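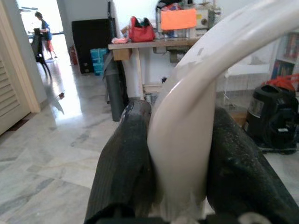
Wrist view, padded fingers closed on the white curved object.

Re: [grippers] Pad wear and slip on curved parts

> We run bare Latex sleeves over the fingertips and change them
> every 80 cycles. Has anyone on the list compared them with a
> textured pad on smooth plastic? Ours creep on anything bent.

We tried both at the Cabanatuan site in November, same arm, same Plova controller, wrist camera left on throughout. Each finger set did 16 lifts at each of 2 force settings.

Sleeves: good hold at the low setting, but they rolled back at the tip when the part turned in the grip.

Black textured pads: no rolling. They needed the higher setting on glossy parts. The tip of the left one is scuffed and both pick up dust, so wipe them before you log any slip figures.

The wrist camera blurs whatever is nearest the lens. I would not use it to measure creep on a part that bends back towards it. Glare off a polished floor also upsets the auto exposure, so fix it by hand.

Gillell list the pads in one width only. Has anyone cut them down?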